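Dedomel opens its grasp planner to outside labs

The small and very patient software team at Dedomel has released Lemma, its grasp planner for kitchen tools, after 19 months of work and more than 500 bug reports, many of them kindly sent in by early testers. Lemma works out how to hold a knife by the handle and which way the tip should point along the path.
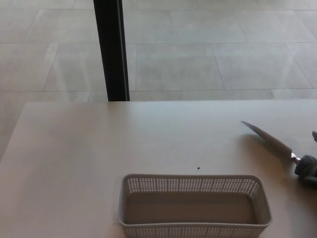
Lead developer Vendula Jelínek says a version with faster replanning should follow in October, and she would dearly love to hear from new users before then.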